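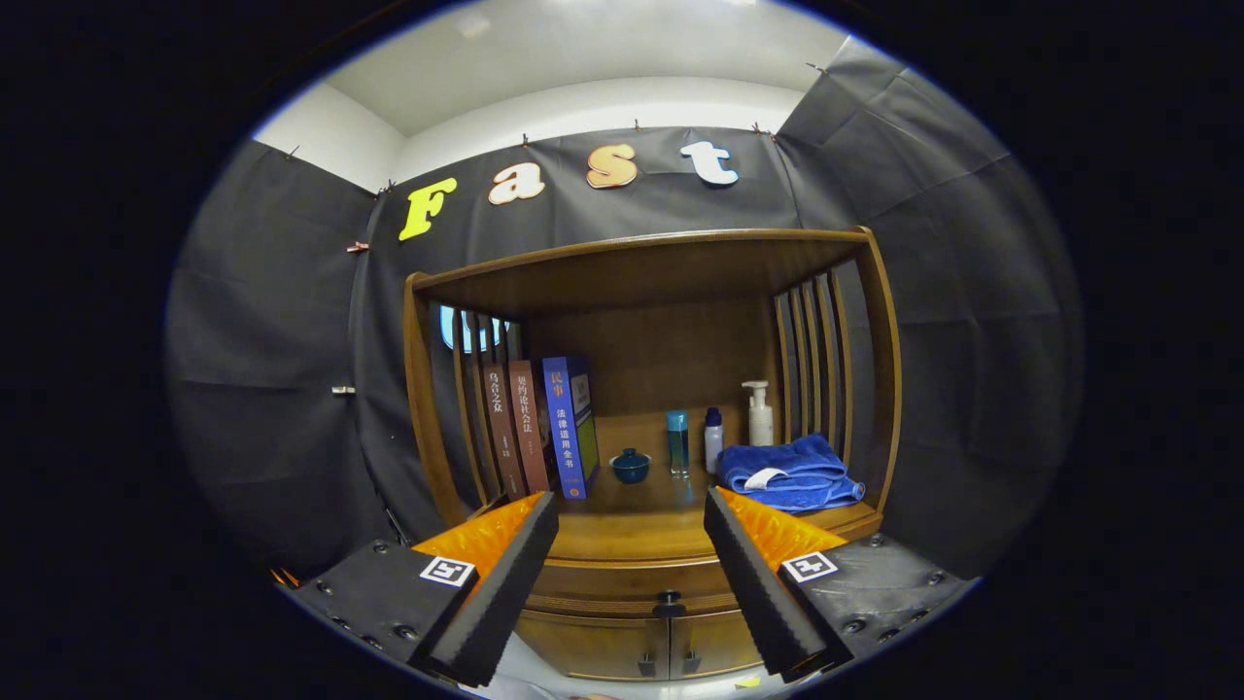
4. Adding a sighting to the Mavley herp log

Use this section once your account is set up and your survey site appears in the site list. You can enter a sighting in the field or at home from your notes.

1. Open the log and choose New Sighting.

2. Pick the site. If you were between two sites, pick the nearer one and write the distance in Remarks.

3. Enter the start time of your walk and the time you saw the animal. Use the 24-hour clock, so 7 p.m. is 19:00.

4. Start typing the genus or the common name. The list holds 1,943 species and subspecies, and older names are still searchable. If you can't get past genus, stop there and leave the species box blank.

5. Set Life Stage. For frogs, a tadpole with four legs and a tail goes in as Metamorph.

6. Fill in Perch Height in centimeters. Enter 0 for an animal on the ground. Leave it blank if you heard the animal but didn't see it.

7. Add up to 17 photos. Put the best side view of the head first - reviewers look at that one before anything else.

8. Press Save. The record shows as Pending until a reviewer has checked it.

Note: Remarks are limited to 1,000 characters. Longer field notes can be attached as a text file.

Note: Records from the Whitlock transect need the marker post number as well. It goes in the Substation box.

Caution: Do not handle a snake to get a scale count. Send the photos you have and mark the record Uncertain.

Caution: Exact locations are public unless you check Hide Location. Check it for every turtle nest and every den site.

Pending records are reviewed each Friday. If yours comes back marked Query, reply inside the record and don't enter it a second time. Questions about names go to Parisa Hashemi through the Contact tab.

To change or delete a saved record, see section 5.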